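Reading Logs and Chapter Recall in a Middle School Novel Unit

Student project report, Education Studies, Ponce

1. Background

The project looked at whether short reading logs help sixth grade students remember what happens in a novel. The class was reading Ratbridge, a children's novel about two sisters who run a ferry after their father leaves town. The book has a lot of characters and the story moves back and forth in time, and students in earlier years often lost track of it by the middle chapters.

The school is in Clistcombe and has two sixth grade sections. Both were reading the same book on the same schedule, so it was possible to have one section keep logs and the other work the usual way, with discussion and a worksheet at the end of each part.

2. Method

The unit started in September. Students in the log section wrote after every chapter, at the end of the class period. Each entry had to say who was in the chapter, what changed, and one thing the student did not understand. Entries were limited to 100 words. The limit was set after a first try in which some students copied whole paragraphs out of the book.

The logs were typed in Ultia, the classroom writing program the school already uses. Ultia saves each entry with the chapter number, which made it easy to line entries up later. Students without a device that day wrote on paper and typed the entry in the next morning.

Both sections took the same three recall checks, after Part One, Part Two and the end of the book. The checks asked for short written answers. Questions were about plot order, who knew what at a given point, and where a scene took place. No questions asked for opinions.
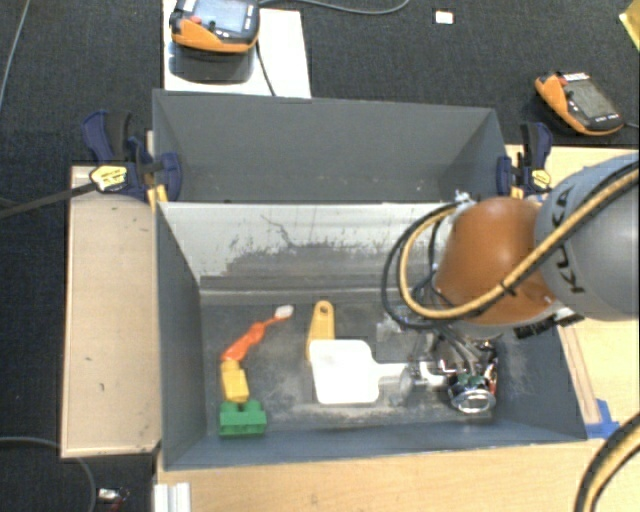
At the end of the unit, students also wrote an essay of up to 1,000 words on how one character changes. The essays were graded by the classroom teacher with the rubric the school uses for all novel units. I did not grade them, but I read all of them and marked each place where a student referred to a specific chapter event.

3. Results

On the first check there was little difference between the sections. Most students in both could put the events of Part One in order, and the common mistake was the same in both: placing the flood before the sale of the boat.

The second check showed a clearer gap. Part Two has the flashback chapters, and students who kept logs were better at saying which events belonged to the past. Several of them had written "I don't know when this is happening" in their entries, and this was then talked over in class the next day. The other section did not raise the question until the worksheet.

On the last check the gap was smaller again. The final chapters are told in order and are exciting to read, which may explain it.

In the essays, log students referred to more chapter events, though they did not always explain why the event mattered. The grades were close.

4. Problems

Some entries were very thin by the end of the unit. A few students wrote the same sentence for three chapters in a row. Seven minutes was also too short for slower typists, and I should have let those students stay with paper.

The two sections meet at different times of day. The log section meets in the morning, and the other meets right after lunch. I had no way to separate that from the effect of the logs.

I also wrote the recall questions myself after reading the log entries for Part One, so some of the later questions may have favored things the log students had already noticed. Next time the questions should be written before the unit starts.

5. Next steps

I would use logs only for the chapters where the time order is hard to follow, and drop them for the last part of the book. The line about what the student did not understand was the most useful part of the entry and should come first. I would also like to try the same plan with a shorter novel, in both sections, with the log and no-log groups switched halfway through.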